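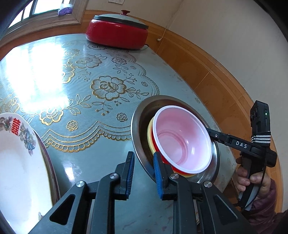
A red electric pot, nested bowls and a plate with a double-happiness character on the flowered tablecloth at Dika House.

Home | News | Food | What's On | Letters

Shared tables return as neighbors dig out their party plates

23/03/2022

14 shares | 3 comments

Anyone who has ever opened a kitchen cupboard looking for a lid and ended up on the floor an hour later, surrounded by dishes and memories, will have some sympathy for Shahnaz Liyanage. She set out last month to find one serving bowl for a small supper at Dika House, the old meeting rooms at the top of Falcão Street, and by the time she got up off her knees she had talked herself into a full season of shared suppers, with a dish swap attached.

The suppers begin next Wednesday evening and will carry on every other week into July. There is no charge and no menu. People are asked to bring something to eat and, if they can manage it, something to eat it from – and it is the second part of that request that has set the neighborhood talking.

"I told everybody to leave the good gray plates at home," Liyanage said, laughing, as she smoothed down a corner of the tablecloth. "Bring me the one your aunt gave you. Bring me the one with the birds on it. I want to see the plates that only come out for weddings and New Year, and then I want to see somebody put potatoes on them."

The table is already showing what she has in mind. A large white plate has flowers, birds and branches printed around its rim in red, blue and green, and near the edge is the red double-happiness character so often seen at Chinese weddings. A red plastic bowl with a pink inside sits in a yellow one, and the pair of them sit in a shiny steel bowl. Underneath everything goes a pale blue-green cloth covered in roses outlined in gold, the kind of glossy wipe-down cloth that a great many of us did our homework on.

Liyanage is especially fond of that cloth and will not hear of a plain one. She grew up with something very like it, she said, and remembers tracing the roses with a spoon while the grown-ups talked on and on after dinner and forgot to send the children to bed.

The cooking side has fallen to Shanthi Dewan, who ran the lunch counter at Fludusix for 11 years and is known to half the street for her lentil soup. She plans to make a pot of something warm for each supper so that people who come straight from work, with nothing in their hands, will still sit down to a hot bowl. The red electric pot with the domed lid will do most of the work, with a second one to be carried up from her own kitchen if the turnout calls for it.

"You can do rice in it, you can do soup in it, you can do dumplings if people are patient," Dewan said. "What I like is that it stays on the table. Folks get up and help themselves and then they stand there chatting with the lid in their hand, and I have to remind them to put it back!"

The swap will run alongside the food. Anybody with a bowl, plate or pan they no longer use may leave it on the side table with a little note saying where it came from, and take home something else that catches their eye. Chips and scratches are fine, cracks are not. Liyanage would love to have the notes as long as people care to write them, and she has bought a stack of cards from Ikico on the corner for that very purpose.

She is hoping, too, that a few of the older neighbors will come early and stay for tea, and rides can be arranged for those who find the hill a bit much. Children are very welcome. The kettle goes on at 5:30 and supper is at 6:30, or whenever Dewan says the soup is ready.

Dika House is at 436 Falcão Street, and the door is at the side, up 2 steps. Those planning to bring a hot dish are asked to pack a serving spoon with their name on it.

3 comments | Share | Print

Previous story | Next story | Back to News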